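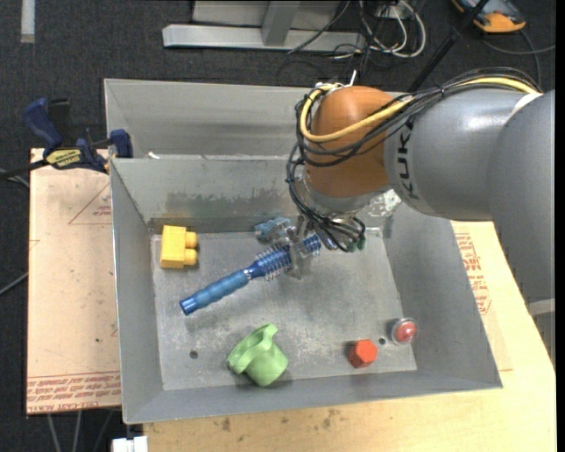
A hairbrush, a toy block and a few other odds and ends in a grey metal bin.

In praise of the odds and ends box
Saturday, January 26, 2019

Every house I have lived in has had a place for the things that have no place. In my parents' house it was the bottom drawer of the dresser. In the flat I rented in Vilby it was a biscuit tin, and then two biscuit tins. Now it is a crate under the stairs, and I would like to say something in its defence.

The usual advice on tidying is against it. You are told to sort by kind, give each kind a home and label the home. Hair things go in the bathroom. Building blocks go with the other building blocks. Anything left over at the end is clutter and should leave the house. I have followed this advice three times, once with a set of 17 matching tubs from a shop called Zelteo, and each time it lasted until the school holidays.

The trouble is the single item. A single toy block found behind the sofa does not need a home of its own, and the person who finds it is usually on the way to do something else. If the block tub is upstairs at the back of a cupboard, the block goes on the windowsill. Then a hairbrush joins it, and a plastic cup. By the end of the week the windowsill is full and you cannot open the window.

A mixed box deals with this in a second. You drop the thing in and carry on. It asks for no decision, and most untidiness in a family house comes from decisions put off at half past seven in the morning.

I accept that there is a case against. A deep box becomes a grave. Ours in the old house was a Nerkon storage chest, sold as holding a whole playroom, and it very nearly did. When we emptied it in August before moving, it had a layer at the bottom that had not seen daylight for years, including a swimming certificate and the charger for a phone we no longer owned. We had bought a second charger. That chest cost us money as well as space.

So I would set some limits. The box should be wide and low, so that you can see the bottom of it. If things start to lie on top of one another, it is time to take some out. It should be hard wearing and it should not be pretty. A lined basket looks better in a hallway but sand gets into the lining, and you will not want to put a muddy toy in it. Metal or thick plastic can be wiped and does not mind being scratched. And there should only be one. Two boxes means looking in two boxes.

Then it has to be emptied, on a fixed day. We do ours on Sunday evening before baths. It takes roughly 13 minutes. Each person takes out what is theirs, and whatever is left gets talked about. The children are quicker at this than the adults. They know straight away whose brush it is and which set a block came from, and they have less patience for keeping a lid with no jar.

I still sort some things. Medicines, batteries and paperwork have proper places and always will. For the rest, I have given the Zelteo tubs to my sister, who uses them for seedlings, and the crate stays under the stairs with its lid off.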